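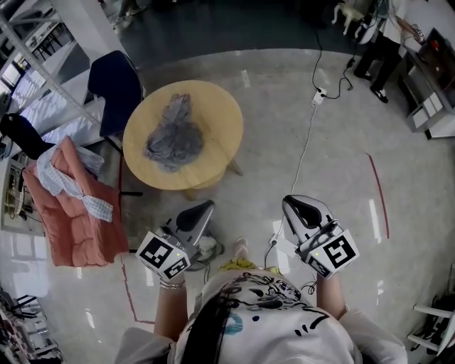
Re: [tejada-home] Where does everybody fold?

From: Jyoti Tripathi
To: tejada-home list
Date: Sun 22 September

Hi Deepak, hi all,

I've been meaning to answer this one since it popped up, because folding is about the only housework I have strong opinions on (ask me about windows and I'll change the subject). My quick answer is the round table. My long answer is the rest of this message, so get a cup of tea.

Deepak Nishad wrote:
> We moved to the Clilel building last month and the new place has no
> laundry room, no spare bed and no counter to speak of. In the old house
> I folded everything on top of the dryer. Now I fold on the sofa, and by
> the time I've got to the end of a load I'm sitting on the beginning of it.
> Does anyone fold on a proper table?

Yes! We've got a little round one, light wood with a pale yellow top and a second shelf down below, and it took over the job from our bed two winters ago. I'd resisted because I was sure you needed a rectangle. Shirts have straight sides, towels have straight sides, it seemed obvious. But you walk around a round table, and that makes a bigger difference than I expected. If a sleeve is on the wrong side I go to the sleeve. On the bed I was forever leaning across and dragging the whole thing toward me by one cuff, and my back let me know about it the next day.

The lower shelf is where finished piles go. Small piles only, or they slump out the back. My husband thinks it's for magazines and we've agreed not to discuss it.

You'll notice there's a gray-blue heap in the middle of the table and no beautiful stack. That's how everything starts out with me. I put one garment down in the middle, in whatever shape it comes in, find the shoulders or the waistband, and go from there. I used to dump the entire basket on the table and dig, and the stuff at the bottom got creased all over again while I was working on the top. One thing at a time feels slower but I do finish — which I can't say for the digging method.

> Also, what do you do about quilts? Ours are huge and I can't find
> anywhere to put one down that isn't the floor.

Oh, quilts. Ours is the salmon-orange padded one, and I love it dearly and it's a beast. It will not go on the round table. I tried, and it slid off on all sides at once like pizza dough. So I hang it over the edge of the white surface on the other side of the navy chair, and it can stay there being enormous while I do the rest of the load. The blue-and-white checked cloth often ends up on top of it, loosely folded over, and I've decided that's its home on laundry days.

When I do get around to folding the quilt, I go in half lengthwise, then half lengthwise again, so it's a long strip. Then I roll instead of folding the rest of the way. A padded quilt fights you if you fold it too many times, and the middle goes thick and springs open the minute you turn your back. Rolled, with an old stocking tied around it, it behaves. Jam it on a shelf open end to the wall and it'll sit there until the cold weather.

> Somebody told me to buy one of those Skatport folding boards. Any good?

I had one. It's fine for T-shirts if you want them all the same size, and my niece adored flapping it about, but it was one more flat thing that had to live somewhere. Mine lived behind a door and fell over every time the door opened. The leaflet said it would take a stack of up to 18 shirts, and I never once had that many shirts ready at the same time. I passed it along to a neighbor who has three boys, and she uses it all the time, so don't let me put you off if you've got a crowd to wash for.

For T-shirts I do the lazy thirds. Face down, one side in to the middle with its sleeve folded back, other side the same, then hem up to the collar, then half again. If there's a print on the front I leave it showing on the outside so I can tell which shirt it is without pulling out the whole drawer.

> What about the chairs? My wife says chairs are not furniture for clothes.

Your wife is right and I ignore her advice every week, sorry! The navy upholstered chair by the table is my "not sure" chair. Things that need a button, things that might belong to my sister, the sock that came alone. The rule is that it has to be clear before anyone can sit down to supper, and that works in our house purely because we're short of chairs. There's a black one over by the quilt too, but I try hard to leave that alone. Once the second chair goes, the whole room goes.

> Last thing, how big a table? I don't want to buy twice.

Measure your biggest bath towel folded in half, and buy a top that's a bit wider than that. Anything more and you won't be able to reach the middle. I'd worry more about the height. Mine is on the low side, fine for a short person, and my husband has to stoop and complains (he folds maybe twice a year, so I've managed to bear it). Take a towel to the shop with you and fold it on the display model. I did this in Cludberg and got some looks, but the lady there said it was the most sensible thing she'd seen all week and then showed me one in the back that had a scratch on the underside and was marked down from 480 to 135. I've never looked at the scratch since.

Couple more odds and ends while I'm here.

Floor: ours is pale gray and glossy, and it's lovely for this because a dropped sock shows up right away. It also shows every crumb, so I sweep before and not after. Bits of lint come off the clothes while you shake them out and yes, you'll want to sweep again. I don't.

Bags: I keep a white bag going for things that are leaving the house. If I'm folding something and realize I haven't worn it since the spring before last, into the bag it goes, and I don't get to take it out again. The bag spends most of its life crumpled on the floor and I've stopped apologizing for it.

Shelving: if you've got the wall space, get open shelves near wherever you fold. We have a white metal unit close by, with those diagonal rails, and I carry piles to it two at a time. It used to be in the hallway, and I swear I walked a mile each Saturday. Moving it was the best afternoon's work we've done in this apartment.

Light: fold near the window if you can. I can't tell navy from black under a bulb and I have sent my poor husband to work in one of each.

Deepak, if you want to try out a round table before buying, come over, we're at number 128 and there's always a load to practice on. Bring your own quilt if you like, I'd be curious to see whether yours rolls up as well as mine. Padded ones do, but my mother's old flat cotton ones never would, they came out like a badly made carpet and had to be folded the regular way.

And does anybody on here have a method for fitted sheets that works on a small table? I do mine standing up, corners over my hands, and then put it down and hope. My sister says tuck all four corners into one another first. I get three in and lose the fourth every time.

Jyoti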